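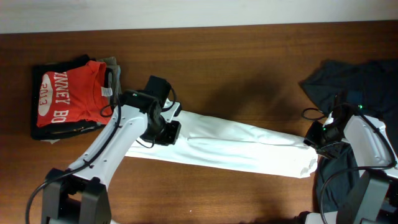

FOR IMMEDIATE RELEASE
11/06/2022

**Nukon and Bergeron extend household textile program to Murkomton**

BURKDEN – Nukon will extend its household textile collection program to the town of Murkomton under a new agreement with Bergeron, the company that has handled sorting and resale for the Burkden program from the beginning. The agreement runs until the end of December next year and may be renewed by either party in writing.

Residents of Murkomton will be able to bring clean clothing, bed linen, towels and tablecloths to any of 18 collection points, most of them in libraries, schools and neighbourhood centres. There is no charge and no registration. Items should be folded and placed in a closed bag. Bags may weigh up to 29 kilograms, although smaller bags are easier for staff to lift and are preferred.

The Burkden program has received bags from nearly 2,000 households. Of the goods sorted to date, 86 per cent were fit to be worn or used again and went to resale shops, shelters and school uniform exchanges. Most of what was left was cut into wiping cloths for garages and print shops. A small part could not be used and was sent to landfill.

Shirts, children's wear and sheets make up the largest share of what is handed in. Demand for white cotton and plain bedding has been higher than expected, and shelters in both towns have asked for more of it, in double and queen sizes especially.

**Sorting and grading**

Goods from Murkomton will be taken to the existing sorting centre in Burkden, where every article is opened out, checked for stains, tears and missing fasteners, and graded. Articles with a loose seam or a missing button are set aside for the mending bench. Printed t-shirts from sports teams, reunions and past events are accepted in the same way as any other garment.
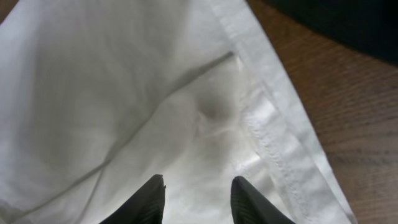

Bergeron said that the second town would allow the sorting centre to work to a steady schedule for the first time, and that it expected to add an evening shift before the winter. It added that the quality of donated linen had improved a good deal once residents were asked to wash and dry it first, and that it would like to see the same notice posted at every Murkomton site.

Nukon said it would publish the weight collected in each town every quarter, along with the share reused. Results for Burkden and Murkomton will be shown separately.

**What is not accepted**

The program cannot take pillows, duvets, carpet, mattress covers with a plastic backing, or anything damp or soiled with oil or paint. Shoes are accepted in Burkden only – a decision on shoes in Murkomton will be made after the first two quarters. Bags left outside a collection point after closing time may be treated as waste.

A list of collection points and opening hours is available at the front desk of the Murkomton town office and will be delivered to households with the next water bill.

**About Nukon**

Nukon is a non-profit organization based in Burkden. It runs reuse and repair programs for household goods, including a tool library and a furniture depot.

Media inquiries may be directed to the Nukon communications office, Burkden, during business hours.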